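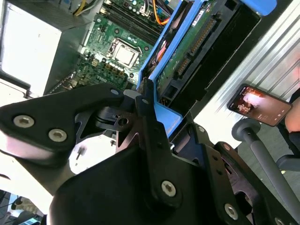
A computer tower is an upright desktop case that holds the main working parts of a personal computer. The monitor, keyboard and mouse sit outside it and connect by cable or radio. Towers were sold in large numbers to offices and schools from the 1990s onward, and many are still opened every day for repair, upgrading or recovery of parts.

CASE

The case, or chassis, is a sheet metal box with a removable side panel. Most office towers are worked on lying flat, with the open side facing up, so that the main board lies like a floor beneath the other parts. The front is usually covered with a plastic bezel. The rear has openings for the power inlet, the connectors of the main board and the expansion cards.

Makers of office machines have long tried to cut down on loose screws. Drives are often held by plastic latches and carriers, commonly in a bright color such as blue or green, which marks the places where a person is meant to press or pull. Carriers may have to be squeezed at both sides before they will slide out.

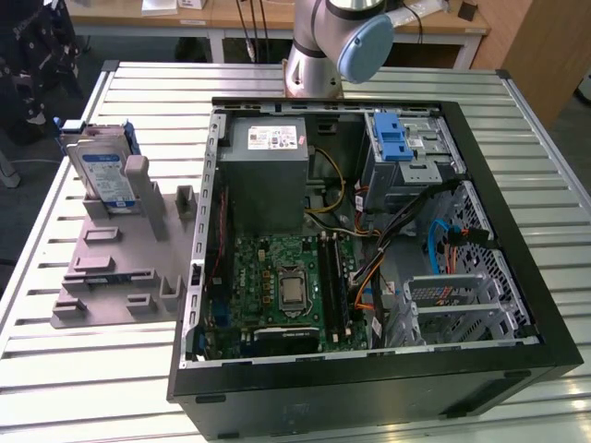 Fixed metal parts inside the case, such as drive cages, also stiffen it. Some cages are perforated to save weight and let air through. In a few designs the whole cage swings up or lifts out to give access to the board below.

MAIN BOARD

The motherboard is a printed circuit board, often green, to which every other part connects. Its main features are:

Processor socket. The processor (CPU) is clamped in a socket by a metal retention frame. In use it is covered by a heat sink and usually a fan, with a thin layer of thermal paste between. When the heat sink is off, the silver lid of the processor can be seen.

Memory slots. Memory modules stand upright in long, narrow slots close to the processor. A clip at one or both ends locks each module in place. A notch in the edge prevents it from going in backward.

Expansion slots. Graphics, network and sound cards fit here, at right angles to the board.

Capacitors. These small cylinders smooth the supply of current. A bulging or leaking capacitor is a common sign of age in older boards.

POWER SUPPLY

The power supply unit turns household current into the low voltages used inside the machine. It is a closed metal box, placed in an upper or lower rear corner of the case, and feeds the board and drives through bundles of colored wire. In the usual scheme yellow carries 12 volts, red 5 volts, orange 3.3 volts, and black is ground. Some makers have used their own wiring, so color alone is not a safe guide.

The box should not be opened. Its capacitors can hold a dangerous charge after the machine has been unplugged – a point repeated in nearly every repair manual.

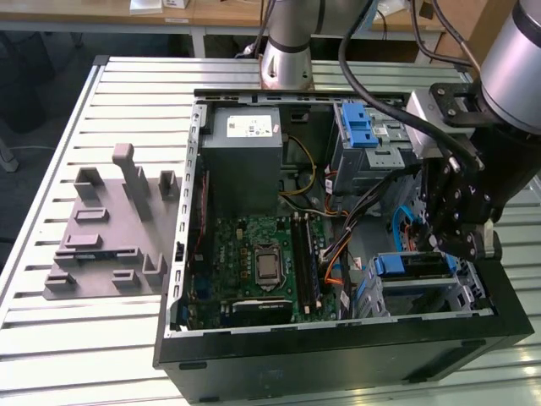 DRIVES

Hard drives and optical drives sit in bays toward the front. On machines made since the middle 2000s each has two connections, a flat SATA data cable to the main board and a wider power plug from the power supply. The underside of a hard drive normally shows its own small circuit board.

Before a computer is given away or recycled, the hard drive is erased or taken out. Deleting files in the ordinary way leaves most of the data recoverable.

DISMANTLING

The usual order is to unplug the machine, remove the side panel, disconnect the cables and then take out the drives, expansion cards, memory and power supply. The main board comes last. Cables are pulled by the plug and never by the wire. Static electricity can damage memory and processors, and workers often wear a grounded wrist strap.

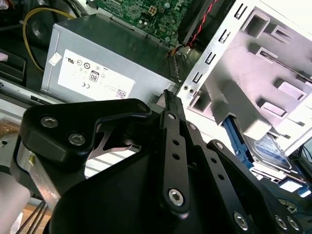 Power supply label with certification marks and the "80" efficiency logo.

Steel from the case goes to ordinary scrap. Circuit boards are sorted separately for their copper and small amounts of gold. Working memory, drives and power supplies are often sold again.

COMMENTS

Lorena Garrido: The part on wire colors helped me. Mine had two plugs that looked the same and I nearly mixed them up.

Pascual Huenchumán: Could you add something on the small coin battery? I had to change mine on Sunday and the clock was wrong until I did.

Sze-wing Lau: @Pascual, look for a round holder on the main board. Usually a CR2032.

Olga Escobar: Blue latches are easy when new. On an old tower they get brittle, so go slow. I broke 3 last September.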